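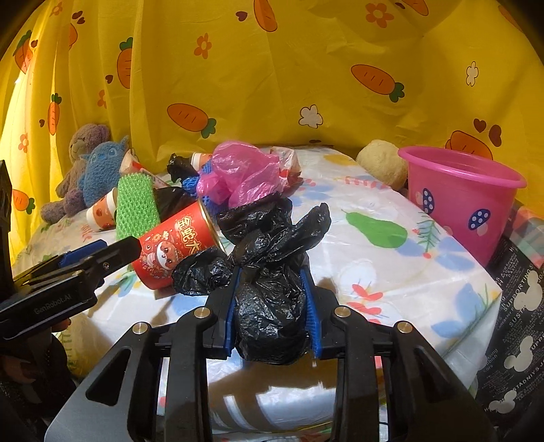 Knotted black bag and red tin on a pear-print tablecloth

Fodetti Cleltach Deck Winch
Manual barge winch for coupling, fleeting and dock work

Availability: in stock, Pimden warehouse
Ships by: freight only (you are welcome to ask the mail carrier, but please let us watch)

Overview

The Cleltach is a hand-cranked winch for holding one barge to another, or a barge to a dock, in places where the river would prefer they went their separate ways. It has a drum, a handwheel, a pawl and a brake. It has no app. We were asked to consider an app, and we gave it the length of a lunch.

Most buyers are small fleeting services and terminal operators adding a dock or replacing winches older than the deckhands who work them. If yours still turn freely and the pawls seat all the way, keep them and buy a bucket of grease instead. We sell that too, at a much less exciting margin.

Specifications

Drum capacity: 90 feet of wire, supplied without wire
Weight: 500 lb, which the forklift driver will want to hear before lifting
Handwheel: solid spoke, removable
Brake: band type, adjustable with an ordinary wrench
Mounting: weld-down base standard, bolt-down base to order
Finish: gray primer, or yellow topcoat at extra cost
Grease fittings: all on the outboard side, where an arm can reach them

About the yellow

Yellow is easier to see at night and chips at the same speed as gray. Three customers in a row have called it cheerful. We pass this along without comment.

What's in the crate

Winch, handwheel, spare pawl spring, manual, and one laminated card meant to be hung near the winch. The card says what the manual says in fewer words and has a far better readership.

Options

Left-hand drum
Bolt-down base
Drum guard, hinged
Tymoshchuk handwheel extension, for crews who have discovered leverage
Pawl and spring kit, sold by the pair

Ordering

Orders under 200 units ship from stock. Orders over 200 units will get you a phone call, mainly congratulations. Left-hand drums are built in batches and the next one is scheduled for September.

Returns are accepted on unused winches in the original crate. A winch with weld on its base has been used, however briefly.

Service

Rebuilds are done at the Pimden shop. Drain, scrape and strap the unit to a pallet before sending it. Mud is charged by the hour, and the shop is thorough.

Related items

Cleltach 160 light-duty winch
Pelican hooks and ratchets
Deck fittings, weld-on
Grease, by the bucket

Page last updated Jun 8, 2021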